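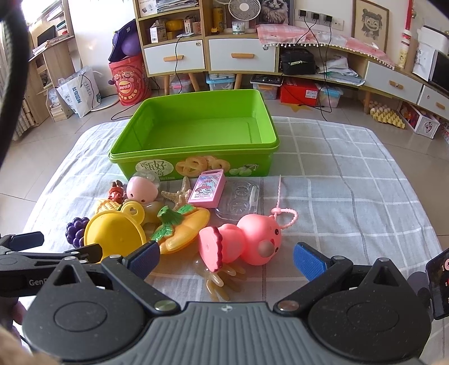
Sandach, May

Figure 3. Small toys in a heap on a plaid tablecloth, with the open green biscuit box standing empty behind them.

4.2 What the biscuit box holds

Of all the containers that came up in our visits, the old biscuit box was the one families spoke of most fondly, and we would like to stay with it a little longer than its size might seem to deserve. The box in Figure 3 is bright green, open at the top, with butter cookies still printed on the front, and it is the sort of thing that stays in a household for years after the last biscuit has gone. Of the 76 homes we visited in Sandach and Drevport, 40 kept at least one food box or tin for small toys, and in 14 of these it was the only toy container in the living room.

What goes into such a box is wonderfully mixed. Parents often began by telling us that it was "for the play food", and there is indeed play food in Figure 3 (the grapes, the corn cob, the slice of pineapple with its green leaves), but there is also a pink pig on a loop of string, a starfish, a yellow funnel and a creature with amber tentacles that we never quite managed to name. Daiane Meireles, who did most of the sorting at the kitchen tables, wrote in her notes that she had given up on the heading "sets" by the second Saturday, and the rest of us were rather relieved to follow her.

Packaging deserves a word of its own. We had first meant to leave it out of the inventory altogether, and it was Anjani Ngau who persuaded us to put it back in. The pink box marked "MAGIC BOX" and the clear tray with its round moulded cups were therefore entered as items in their own right, alongside the toys. One grandmother in Drevport told us, with great patience, that the trays were the plates and that you could hardly have a tea party without plates!

We asked each family to tip the box out and then put everything back as they usually would. The full inventory ran to 425 objects, and the order of packing varied a good deal from home to home. Older children tended to start with the largest pieces and press the small ones into the gaps, while the younger ones simply took whatever lay nearest. Flat things such as cartons and trays were usually left until last, and quite often ended up on a shelf next to the box, a habit we return to in Section 4.3 when we come to drawers.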